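Bulldale Walking Routes and Lodgings Dataset

README

Version 2, released 29 June 2020
Contact: Maya Nasrallah, data steward, Fontes Trails Office

Summary

This dataset describes walking routes in the Bulldale district and the places to stay that lie within reach of them. It was compiled by the Fontes Trails Office for use by visitor centres, map publishers, accommodation booking services and researchers with an interest in rural tourism. It contains 400 route segments and 243 lodging records. A route segment is the length of path between one signed junction and the next. Complete walks are built up from segments, and a single segment may belong to several walks.

The first version covered the Niltel valley only. Version 2 extends coverage to the Sarncombe plateau and the lower river country to the east, and replaces the earlier free-text descriptions of path surface with a fixed list of terms.

Files

routes.csv — one row for each route segment
walks.csv — the named walks, with the segments that make them up in walking order
lodgings.csv — one row for each place to stay
access.csv — the distance by road from each lodging to its nearest trailheads
changes.txt — corrections made to the first version
interiors — a folder of room views

All tables are in plain text with commas between fields. The first row gives the field names. Dates are written year first. An empty field means that the value was not collected; it should not be read as zero or as "no".

Fields in routes.csv

segment_id: a four-digit number, unique to the segment. Numbers from the first version have been kept.
start_name, end_name: the names painted on the signposts at each end. Where a signpost uses an older spelling, the older spelling is given.
length_m: length in metres, measured along the path.
climb_m: total ascent in metres, walking from start to end.
high_m: the highest point on the segment, in metres above sea level. The highest value in the dataset is 1064, at the cairn above Sarncombe.
surface: one of sealed, gravel, earth, rock, boardwalk or mixed.
grade: easy, moderate or hard, as judged by the surveyor.
season: months in which the segment is normally open.
water: whether drinking water is available on the segment.

The grade field deserves some care. It reflects the condition of the path in dry weather and takes no account of fitness, footwear or the weight of a pack. Several segments graded moderate on the Niltel side become difficult after heavy rain, and users who publish walking advice should say so in their own words.

Fields in lodgings.csv

lodging_id: unique to the property.
type: guesthouse, farm stay, cabin, hostel, campground or self-contained unit.
beds: the number of sleeping places stated by the operator.
meals: none, breakfast, half board or full board.
drying_room: yes or no.
dogs: yes, no or by arrangement.
open_from, open_to: the usual season of opening.
step_free: yes, no or partial, as stated by the operator.

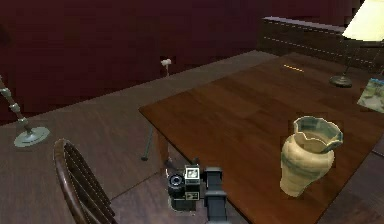
Names, street addresses and telephone numbers of operators have been left out of the public release. Organizations that need them for visitor services may apply in writing to the data steward, setting out the purpose and the length of time for which the details will be held. Applications are normally answered within a month.

How the data were gathered

Route segments were walked by surveyors carrying handheld positioning receivers. Each segment was walked in both directions, and the two tracks were compared. Where they differed by more than the width of the path could explain, the segment was walked again. Lengths were calculated from the corrected track. Ascent figures were smoothed before release, and for that reason they will be lower than those shown by many walking watches.

Lodging records come from a form sent to operators in April. Where no reply was received, the record was carried forward from the first version and marked as such in the source field. Operators were shown their own entries before publication and could ask for changes.

Road distances in access.csv follow public roads only. Forestry tracks and private drives were excluded, even where local custom allows their use.

Room views

The interiors folder holds room views. The views are not linked to lodging records, and no field in lodgings.csv has been drawn from them.
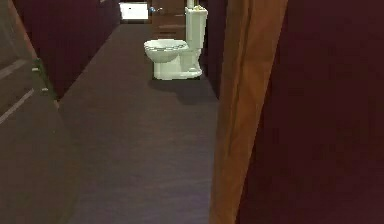
Room view: toilet on grey carpet, maroon walls.

Known limits

Coverage of the Sarncombe plateau is thinner than that of the valley. Paths that are used by local people but carry no signs have been omitted, and a blank area on a map made from this dataset does not mean that there is no path there.

The season field rests on past practice. Closures for lambing, fire danger or forestry work are announced by the landholder and are not recorded here. The Trails Office does not issue updates between versions.

The number of beds is not a measure of vacancy, and some operators count fold-out beds while others do not. The step_free field has not been checked by inspection — visitors who depend on it should speak to the operator before booking.

Two segments near the old Niltel ford have the same start and end names. They are different paths, one on each bank, and can be told apart by their numbers.

Suitable and unsuitable uses

The dataset is suited to the planning of multi-day walks, the preparation of printed leaflets and the study of how accommodation is spread across the district. It should not be used for navigation on the ground or for emergency response. The position of a path in the dataset is not evidence of a right of way and has no bearing on property boundaries.

Licence and credit

The tables may be copied, altered and redistributed for any purpose, provided that the source is credited and changes are noted. The following wording is preferred:

Fontes Trails Office, Bulldale Walking Routes and Lodgings Dataset, version 2.

Corrections

Reports of errors are welcome and should be sent to the data steward with the segment or lodging number and a short account of what was found. Reports concerning a signpost should give the names as they appear on it. Accepted corrections are listed in changes.txt at the next release.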